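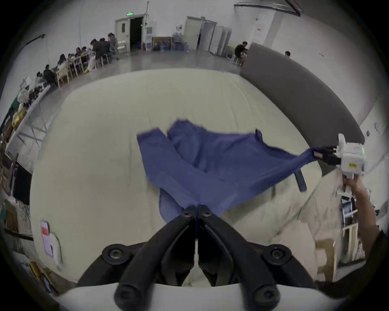 According to one reader of the first edition of this entry, the word "ceiling" causes more confusion than any other in the subject, and it should be explained before anything else. For model aircraft and small drones it has at least three meanings: the greatest height the machine can physically reach, the height at which its software stops it from climbing, and the height allowed by local rules.

Service ceiling

The service ceiling is the height above sea level at which an aircraft can no longer climb at a useful rate. Air gets thinner with height, so propellers produce less lift for the same speed and the motors must work harder. The Reltent, a quadcopter made by Bullberg, has a stated service ceiling of 4000 meters. This figure is measured from sea level. A pilot who takes off from a high plateau has already used up part of it.

Cold air is denser than warm air at the same pressure, which helps the propellers, but cold also weakens the battery. In practice the battery usually gives out first.

Software ceiling

Most consumer models carry a height limit in their flight software. It is measured from the takeoff point, using a barometric sensor and in many cases satellite positioning. On the Reltent it is set to 500 meters at the factory and can be lowered by the owner. When the limit is reached the aircraft holds its height and ignores further climb commands. It can still move sideways -- a pilot flying out over a valley may end up much farther from the ground than the display suggests.

Barometric sensors drift when the weather changes during a flight. Early Reltent units could show an error of 8 meters after a long hover. A later firmware version reduced this by comparing the sensor with the satellite reading.

Legal ceiling

National rules set their own limits, normally measured from the ground directly below the aircraft. These are often much lower than the software limit. Local sites may be stricter still. The flying field at Istilthorpe keeps a limit of 42 meters over its eastern half, where the land rises toward a road.

Height displays

The Onuoha ground station shows two numbers, height above takeoff and height above sea level. Older versions showed only the first. Neither gives height above the terrain, for which a downward range sensor or a stored elevation map is needed -- the first works only close to the ground.

See also: Barometric altimeter; Geofencing; Density altitude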